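# Gripper swap, round two

26 April 2020
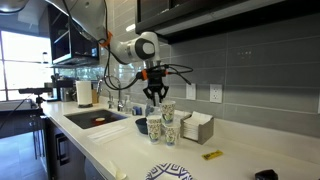 *Two fingers, three paper cups, and the orange clamps keeping me sane.*

So I finally gave the Kisetti gripper a proper go against my old Iltemov one – same arm, same counter, same flowery cups! I did 29 tries with each, and the Kisetti dropped 3. The Iltemov dropped a lot more and crushed a few (it only knows one speed, and that speed is "squash").

What I like most is how gently it closes once you turn the force way down. What I don't like is the cabling. Those loops at the wrist drive me nuts, and Lucyna keeps telling me to shorten them.

The napkins are next. I tried one by hand-steering the arm last night and got four at once, so there's some tuning to do before I bother writing down scores.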